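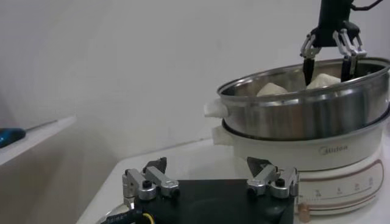
Zutevard / Collections / Kitchen Tasks / Steamer and Pot

# Steamer and Pot: data card

June 9, 2025
By Loubna Ait Ali

This card covers the stovetop-free cooking part of the Zutevard kitchen collection: short recordings of food going into and coming out of pots that sit on electric bases. It says what is in the folders, how the food and cookware were set up, and what the labels mean. For the cutting board and dish rack parts, see their own cards.

## Contents

- 66 sessions, one folder each
- 6 cookware setups
- 51 sessions with full labels, 14 with start and end labels only
- 1 session with no labels (kept because the lighting differs from the rest)

Each folder holds the video, a plain text label file and a `setup.txt` listing the cookware, the food and the starting position of each item. The setup file was written before the session. If something changed partway through, there is a line starting with `CHANGED` at the bottom.

## Cookware

Most of the setups use a stainless steel pot on a white electric cooker base. The Midea base has its settings printed along an arc on the front, in small grey numerals, with a beige knob near the panel. The pot and the base each have a white handle on the left side, one over the other. In the labels these are `handle_pot` and `handle_base`. Please keep them apart. In the first version both were called `handle`, and the lifting sessions could not be used until Ismail Berrada relabeled them.

The other setups swap in a wider pot, a shallow pan or a lidded steamer. A setup keeps its number even when the base is moved to another spot on the counter.

The steel is reflective. Streaks and highlights on the outside of the pot move when anything near it moves, and they should not be labeled as objects. The same goes for food reflected on the inside wall.

## Food

Food items are pale and soft for the most part: steamed buns, tofu blocks, peeled potatoes. We picked them because they are hard to see against white plastic and bright steel, and because they dent. The `setup.txt` file gives the kind. Labels in the video use only `food_white`, `food_dark` and `food_mixed`, as from many angles only the top of a piece shows above the rim and a bun can't be told from tofu.

No session was recorded with the base switched on. Knob position is not labeled and should not be read as a heat setting.

## Labels

| Label | Meaning |
|---|---|
| `above` | over the opening, not yet below the rim |
| `inside` | any part of the fingers below the rim |
| `contact` | touching the food |
| `lift` | food has left the bottom of the pot |
| `clear` | food fully above the rim |
| `placed` | food resting on the plate or back in the pot |

`inside` does not imply `contact`. Fingers can be on both sides of a piece without touching it, and the label stays `inside` until the food moves or dents. When two labelers disagreed on the first contact frame, the later one was kept.

Pieces are numbered left to right at the start of a session. The number stays with the piece. If two pieces stick together they keep both numbers, written `1+2`.

## Known problems

- Some setup files say "medium pot" with no setup number. Match them by the handle color.
- Rim labels drift in the sessions with the shallow pan. The rim is low and the box tends to take in part of the base.
- Damaged food was replaced between sessions, but not always noted.
- Plate positions in setup 6 are given from the wrong side of the counter. Left is right.

## Use

Free for teaching and research. Name the collection and the version you used. Please don't merge this part with the dish rack part under one label list, as `inside` means something else there.

Corrections go to Loubna Ait Ali. Relabeled files are added in August, and old versions stay in the `archive` folder.

Related

- Zommont: Cutting Board and Knife Block
- Hegazy: Dish Rack
- Jandier: Pantry Shelves and Jars
- Label list for all kitchen parts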